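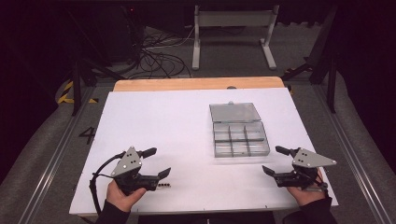

Minutes of the August Meeting, Skollthorpe Repair and Craft Room

Place: the upstairs room, Prendora House
Start: 7:00 pm
Present: 19 members. Two members sent apologies.

1. Minutes of the last meeting

The minutes were read and accepted with one correction. In the item about the door key, "Wirach entrance" should be "Tang Street entrance". The secretary will change it in the binder.

2. Small parts and compartment boxes

This item took the longest time. At present the small parts are kept in jars and paper envelopes, and many members said they spend more of the evening searching than repairing. The proposal was to move all small parts into clear plastic boxes with a hinged lid and six compartments, two rows of three.

One member was worried that six compartments are too few for the beads, because the bead group sorts by color and also by size. It was answered that each color family can have its own box. Another member asked if the inside walls can be taken out to make bigger spaces. It was not known. The member who buys supplies will ask the shop.

It was agreed:
- The room will buy 40 boxes of the six-compartment type.
- Screws and beads will not share a box, also when there is a free compartment.
- Labels go on the front side and not on the lid, so that they can be read when the lid is open and lying back.
- Each box is to be closed with the latch before it is carried. In June one was dropped open on the stairs and we were finding washers until July.

The vote was 16 for, one against, two did not vote. The member who voted against wished it to be written that the jars are still good and should not be thrown away. The jars will stay on the bottom shelf until the end of the year.

3. Sorting on the white boards

Members who sort dark parts prefer to do it on a white board, and members who sort pearl or clear beads find the white board difficult. It was suggested to buy a piece of dark felt for the second group. Agreed, if the price is low.

It was also asked that parts are laid out in short lines before they go into the box, and not in a heap. Some members do this already. The others said they will try. There was a short discussion about whether this is a rule or a recommendation. It is a recommendation.

Boards should be wiped with a damp cloth after use. Please do not use the solvent from the bicycle shelf, it leaves a smell and one board has become yellow in the corner.

4. The sorting evening

There will be one evening only for sorting, before the new boxes are put on the shelves. Members are asked to bring a small tray or a saucer from home, and tweezers if they have them. The tables will be arranged in one long row - last time they were in a square and the people in the middle could not get out for coffee.

The order of work will be: screws first, then washers and nuts, then beads and buttons. Parts that no one can identify go into one box marked "Unknown". After three months this box will be offered to the school.

5. Money

The balance is 3424. The boxes will cost 86 in total, with the discount for buying by the carton. This was approved without discussion. The felt will be paid from the coffee money.

A question was asked about the refund for the broken lamp. The shop has not answered the second letter. We will write one more time.

6. Floor and chairs

The carpet under the long table has to be vacuumed after every bead evening. The vacuum cleaner bag was full of beads last month and the motor made a bad noise. Members are asked to pick up by hand first what they can see.

Three chairs have loose legs. They are standing by the window with string tied on them. Please do not sit on them and please do not remove the string.

7. Other matters

The request for a second sewing evening is moved to the next meeting. The tea towels need to be washed and one member took them home.

The meeting closed at 8:40 pm. The next meeting is in September, same room, same time. Points for the agenda should be put in the green folder one week before.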